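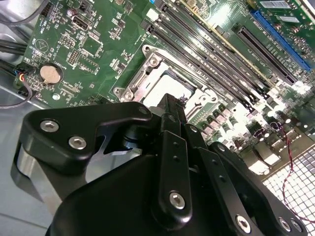
메인보드 분해 셀의 그리퍼 정비 및 손목 카메라 재설정 보고서

캡스톤 디자인 2조
작성: Nuno Henriques, Nerys Edwards
장비 담당: Rui Coelho
지도: Benvinda Arruda

1. 과제 배경

우리 조가 맡은 셀은 폐데스크톱 본체를 열린 상태로 받아서 메모리, 확장 카드, 전지, CPU 순서로 부품을 빼내는 작업 셀이다. 셀의 이름은 Kerkura이고 작년 조가 만든 것을 그대로 넘겨받았다. 팔은 6축 협동 로봇이며, 손목에 그리퍼와 소형 카메라가 함께 달려 있다. 제어 PC는 셀 왼쪽 선반에 있고, 비상정지 버튼은 작업자 쪽과 선반 쪽에 하나씩 있다.

인수했을 때 작년 조의 Renato Jara가 남긴 인수 문서에는 "CPU 소켓 접근 시 위치 어긋남, 원인 미확인"이라고만 적혀 있었다. 학기 초 시험에서 같은 증상이 나왔다. 메모리 슬롯 쪽은 대체로 문제가 없었지만 소켓의 고정 레버에 손가락 끝을 대는 동작에서 자주 빗나갔다. 그래서 이번 학기 전반부는 새 기능을 넣지 않고 셀을 정비하는 데 쓰기로 했다.

이 보고서에는 그리퍼 분해와 재조립, 손목 카메라 보정, 접근 경로 수정, 점검표 작성까지의 내용을 정리하였다. 부품 인식 프로그램은 후반부 보고서에서 다룬다.

2. 셀 구성

작업대에는 본체 케이스를 눕혀서 고정하는 지그가 있다. 지그는 Antunes 공방에서 가공한 판에 위치 핀을 박은 것이다. 케이스 크기가 제조사마다 달라서 핀 위치는 세 가지로 바꿀 수 있게 되어 있다. 이번 시험에는 모두 같은 핀 위치를 사용했다.

그리퍼는 검은색 판재 링크를 육각 홈 나사로 조립한 평행 링크 구조이다. 손가락 끝이 가늘어서 소켓 주변까지는 내려갈 수 있지만, 링크가 바깥쪽으로 벌어지기 때문에 주변에 공간이 필요하다. 케이스 안에서는 메모리 슬롯과 전원부 부품, 케이스 벽이 가까이 있으므로 손가락을 어느 방향으로 돌려서 넣는지가 중요하다.

조명은 작업대 위의 막대형 LED 두 개이다. 카메라 노출은 고정값을 쓴다.

3. 정비 전 상태

소켓 접근 동작을 100회 반복하여 기록하였다. 판정 기준은 손가락 끝이 레버에서 정해진 범위 안에 멈추는지 여부로 하였다. 이 가운데 15회가 범위를 벗어났다. 벗어난 방향이 한쪽으로 몰려 있지 않았기 때문에 단순한 좌표 오차로 보기는 어려웠다.

확인한 내용은 다음과 같다.

그리퍼를 닫은 상태에서 손으로 손가락 끝을 밀면 유격이 느껴졌다.
링크 나사 가운데 3개가 규정 토크보다 느슨했다.
카메라 브래킷은 단단히 고정되어 있었으나 보정 파일의 날짜가 브래킷 교체 이전이었다.
손목 케이블이 특정 자세에서 당겨졌다.

보정 파일 문제는 Rui Coelho가 제어 PC의 폴더를 정리하다가 찾았다. 작년 조가 브래킷을 바꾼 뒤에 보정을 다시 했는지는 인수 문서에 없었고, Renato Jara에게 물어본 결과 하지 않았다는 답을 받았다.

4. 그리퍼 분해와 재조립

작업 전에 팔을 정비 자세로 옮기고 제어기 전원을 끈 다음 잠금 표찰을 걸었다. 그리퍼는 커넥터를 먼저 분리하고 플랜지에서 떼어냈다.

링크는 한쪽씩 분해하였다. 양쪽을 동시에 풀면 좌우 부품이 섞일 수 있어서, 왼쪽 링크를 조립하고 표시를 한 뒤에 오른쪽을 풀었다. 핀 구멍의 마모는 핀 게이지로 확인했으며 교체가 필요한 판은 없었다. 부싱은 한 개가 한쪽으로 닳아 있어 Oston에서 주문한 예비품(품번 1856)으로 교체하였다.

재조립할 때는 나사산을 세척하고 중강도 나사 고정제를 발랐다. 나사는 모두 가볍게 끼운 상태에서 그리퍼를 몇 번 손으로 여닫아 링크가 걸리지 않는지 본 다음 토크 드라이버로 조였다. 처음 조립했을 때는 이 순서를 지키지 않아서 오른쪽 링크가 뻑뻑했고, 다시 풀어야 했다. 여기에 오후 시간을 거의 다 썼다.

고정제가 굳을 때까지 하루를 두고 나서 나사 머리에 흰색 페인트 마커로 맞춤선을 긋는 것이 원래 계획이었으나, 마커가 손가락 끝 쪽으로 묻어나는 일이 있어 긋지 않았다. 나사 풀림은 토크 점검으로만 확인한다.

5. 손목 카메라 재보정

보정판을 지그 위에 고정하고 손목 자세를 바꾸어 가며 촬영하였다. 작년 절차서는 보정판을 작업대 표면에 놓도록 되어 있는데, 실제 작업 높이는 케이스 안의 메인보드 면이므로 받침을 써서 높이를 맞추었다.

전원부 주변의 금속 부품은 빛을 강하게 반사한다. 기존 노출값에서는 그 부분이 하얗게 날아가서 커패시터의 윤곽을 기준으로 쓰기 어려웠다. 노출을 낮추면 이번에는 검은색 메모리 슬롯의 경계가 어두워졌다. Nerys Edwards가 LED 막대의 각도를 바꾸어 보고 확산판을 붙이는 방법도 시험했지만 반사가 줄기만 하고 없어지지는 않았다. 결국 위치 기준은 소켓의 금속 고정틀과 나사 위치로 잡고, 전원부 영역은 정합 계산에서 제외하였다.

보정 결과는 Sterkov 제어 프로그램에 입력하고, 이전 파일은 지우지 않고 이름을 바꾸어 보관하였다.

6. 접근 경로 수정

이전 경로는 케이스 위에서 소켓 중심으로 곧바로 내려가는 것이었다. 이 경로에서는 손목이 많이 꺾여 케이블이 당겨졌다. 수정한 경로에서는 케이스 밖에서 손목 회전을 끝내고, 소켓 위의 대기점에서 한 번 멈춘 뒤에 느린 속도로 내려간다. 대기점에서 카메라로 소켓 고정틀의 위치를 다시 읽고 목표점을 보정한다.

케이스 내부의 배선도 문제가 되었다. 얇은 전선은 본체마다 지나가는 위치가 다르고 카메라로도 잘 구분되지 않는다. 현재는 작업자가 본체를 올릴 때 소켓 주변의 전선을 벽 쪽으로 치우는 것으로 하고, 링크가 전선에 걸려 부하가 올라가면 팔이 정지하도록 힘 한계를 낮추었다. 한계를 너무 낮게 했을 때는 손가락 끝이 레버에 닿기만 해도 멈추어서 값을 몇 번 조정하였다.

7. 정비 후 시험

같은 조건으로 소켓 접근을 100회 반복하였다. 범위를 벗어난 경우는 3회였다. 세 번 모두 대기점에서 고정틀을 잘못 읽은 경우로, 기록 영상에서 고정틀 모서리에 반사가 강하게 나타났다. 손가락 유격은 손으로 밀었을 때 느껴지지 않는 수준이 되었다.

시험은 메인보드 한 종류로만 하였다. 소켓의 방향이나 레버 위치가 다른 보드에서도 같은 결과가 나오는지는 확인하지 못했다. 레버를 들어 올리는 동작은 이번 시험에 포함하지 않았다.

8. 점검표

매회 작업 전
비상정지 버튼 두 개의 동작 확인
손목 케이블의 꺾임과 피복 상태 확인
그리퍼를 손으로 밀어 유격 확인
카메라 렌즈 먼지 제거
지그 핀 위치 확인

매월
링크 나사 토크 점검
보정판 촬영 후 오차 기록
힘 한계값이 변경되지 않았는지 확인

브래킷이나 그리퍼를 떼어낸 경우
카메라 보정을 처음부터 다시 실시
보정 파일 이름과 작업자 이름을 정비 일지에 기입

9. 남은 문제

반사 때문에 고정틀을 잘못 읽는 문제는 해결되지 않았다. Benvinda Arruda 교수님은 편광 필터를 권하셨고, 렌즈 앞에 끼울 링을 설계하는 중이다. 링이 두꺼우면 손가락 링크와 간섭할 수 있어 치수를 먼저 재야 한다.

예비 부싱은 한 개 남아 있다. 공구함 둘째 칸에 품번을 적은 봉투로 보관하였으며, 다음 주문 때 나사와 함께 추가할 예정이다.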